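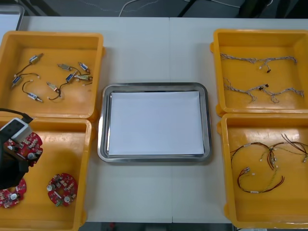
Pravis is a small, friendly dataset of local economic indicators for mid-sized manufacturing towns, and I'm so happy to finally have it in one place! It grew out of a question I kept asking myself: when a country's headline growth slows, which towns feel it first? National tables are great, but they smooth everything out. A town that makes small electrical components, the kind of metal-bodied parts with short dark leads and little white connectors lying in the orange-yellow bin, can have a very different year from a town that lives on tourism or grain, and I wanted numbers that let you see it.

What's in it

The release has 1,881 rows, one for each town and quarter. Of those, 1,664 are complete and the rest have at least one empty field. I left the gaps in (please don't read them as zeros — they're blank on purpose). There are about 40 towns, and some join the series later than others.

Fields

town: short name, lowercase, no spaces
quarter: year and quarter, such as 2014q3
jobs_mfg: people employed in manufacturing
jobs_all: people employed in all sectors
permits: building permits issued
vacancy: share of commercial space sitting empty, from 0 to 1
orders: index of new factory orders, where 100 is the town's first full year
source: survey, register or mixed

Where the numbers come from

Jobs and permits are from town registers. Orders come from the Goren survey, a short form that goes out to plant offices every quarter, and I can't say enough good things about the people who keep filling it in. Vacancy was the hard one! Baudry and Skumari, the two largest towns here, keep proper lists. Most of the others only publish a yearly figure, so I repeat it across all four quarters and mark the source as mixed.

Things to watch for

Skumari redrew its boundary in 2016 and took in two industrial parks, so jobs_mfg jumps that spring. It's a real change in the register but it isn't growth. I haven't adjusted for it.

Towns with fewer than 300 manufacturing jobs have very bouncy order indexes. One canceled contract can halve the number. I usually average four quarters before plotting them, and the charts get a lot easier to read.

Nothing is seasonally adjusted. Permits dip every winter.

Loading it

It's one CSV file, UTF-8, comma separated, with a header row. It opens fine in a spreadsheet, though some programs try to turn the quarter column into dates, so import that one as text.

Updates and fixes

New quarters go in as the registers publish, usually on a Thursday. The next big addition, planned for June, is average weekly hours — I've wanted that column forever! If you spot a wrong figure, send the town, the quarter and a pointer to the right number.

Maintained by Zachary Dhillon. Free to use and share with credit.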